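Plumska shop news, September 2018

Well, we finally have real shelving out in the shop! I've been grumbling about parts piled on the floor since May, and Yurani Rivadeneyra got tired of listening to me and found us a blue metal rack (she'd spotted it on a trip over to Villalobos). It took the two of us most of an afternoon to get it together, and I love it. Small stuff like plate brackets finally has a spot close to the cars, so no more digging through boxes. We're getting 2 more for the back wall, at 49 dollars apiece. Come by and say hi!
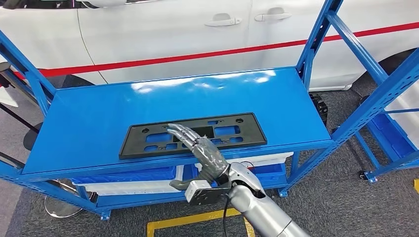
Fall hours

We're staying open late again, same as last year.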